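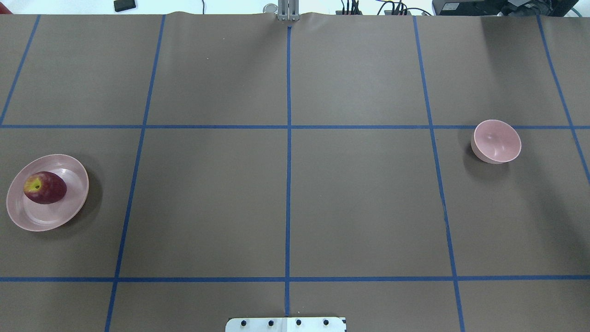
Blue tape on the papered tabletop.

Progress report to the Golob Regional Tourism Fund
Old Town walking route, Wastov
October 20, 2020

Kendra Gosselin asked for a plain account of where the grant has gone, so I will start with the number everyone quotes. The route page has had 3,126 visits since May. I would not lean on that. We can't tell travellers from locals checking whether their own street made the cut, and I suspect plenty of the latter.

The route itself is finished on paper. It starts at the ferry landing, climbs past the painted houses on Ziken Street and ends at the lookout. The draft brochure calls this a 40-minute stroll. I have walked it twice and needed around 80, with one stop for coffee. The brochure should say so before it goes to the printer.

Signs: 38 ordered, none up. The supplier blames the colour match on the posts. I asked for a delivery date in writing and got a cheerful phone call instead.
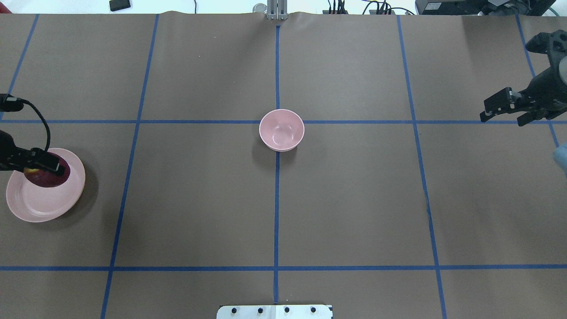
Photo: Marites Belmonte

The Javik day trip is the part I have the most doubts about. The plan has visitors taking the morning boat over, eating lunch in the harbour and coming back for the evening market in Wastov. It reads well. The return boat leaves before most of the harbour kitchens have cleared lunch, and there is no later one outside summer. Marites thinks the operator will add a sailing if bookings justify it. They have told us that before, and I'd hold back the Javik money until there is a printed timetable.

The flower boxes along the canal did get favourable comments from the guesthouses. Whether they bring anyone to the centre for a second night is another matter, and we have no figures on it.

Still owing: the corrected brochure text, a quote for the French version, and an answer from council about the public toilets at the lookout, which are locked on Sundays.

Next payment requested: signs only, on delivery.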